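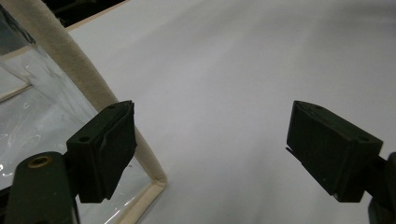
Workshop tips: collecting good demonstrations with a hand-held gripper

Last updated January 10, 2019

These notes come from the Musholm project, where we teach a robot arm to tidy household things by recording how a person does it with a gripper in the hand. In our first comparison we trained one policy on 900 demonstrations collected quickly, and a second policy on 276 demonstrations collected with the rules below. The second one was better at the tidying task. We did not expect this, and we repeated the training before we believed it. Most of the rules are simple and cost almost no money.

Cover the table
A plain white sheet is good for black finger pads, because the edges of the pads stay easy to find. Small wrinkles did not hurt our results. Big folds did, so pull the sheet at the corners before each session. Paper tears after some days. Cotton can be washed, but do not use softener on it, the objects slide too much afterwards.

Clear plastic
Transparent boxes are the most difficult thing we have. The glare on the walls moves when your hand moves, and the policy can take it for an edge. Use soft light from two sides and switch off the desk lamp. A box with a fabric trim on the rim is much easier than a bare one. If your box has no trim, a strip of beige felt and some fabric glue will do. Let the glue dry overnight.

Begin with the fingers open
Every recording should start with the gripper wide open and nothing in it. Hold this position while you count slowly to two, then go. When we left out this pause, the Dirnau version of the policy often closed the fingers too early, before it reached the object. With the pause in the data this error became rare.

Check the pads
Wipe the gripping faces with a cloth that is a little damp. Look also at the lower edge of each pad, where a layer can begin to lift. We change pads after 1000 grasps, even if they still look fine. Worn pads make you squeeze harder without noticing, and the robot learns your squeezing.

Screws and inserts
Brass inserts in printed plastic can turn if you tighten too much. Use the short key and only two fingers. If an insert is already loose, warm it carefully with a soldering iron and press it straight.

How long to work
We stop after 80 demonstrations in one session. Later ones are faster but less careful, and in the Nwosu test, where we removed the late recordings, the success rate did not go down at all.

Throw away or keep?
Keep a demonstration where you missed once and corrected it calmly. Throw away the ones where you touched the object with the other hand. We were too strict with this in December and lost many useful recordings.

The next page has tips for drawers and cloth bags, from the Graltarcombe kitchen.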